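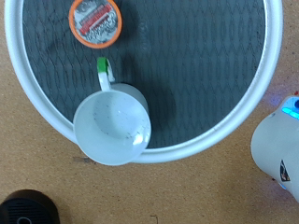
15 August 2023, coffee task, teleop. Leire driving, me on notes.

1. Start pose: arm upright, brewer lid open, pod and mug on the top tier. Keep the mug handle toward the pod side.

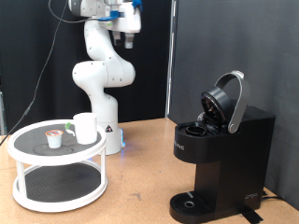

2. Lid and mug. Mug goes on the drip tray, handle left, green tape on it. Fingers come in over the lid from straight above. Prasanna wants this part slower.
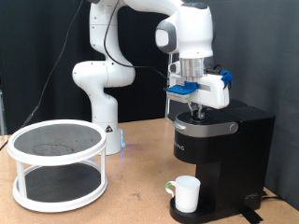

3. Cup by the rim, under the brewing head. Small stick moves only.
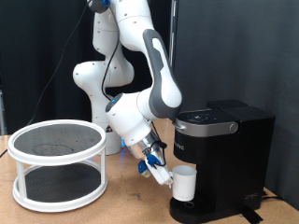

Episode 231 has a long pause at the rim, so trim it. Moushumi has the logs.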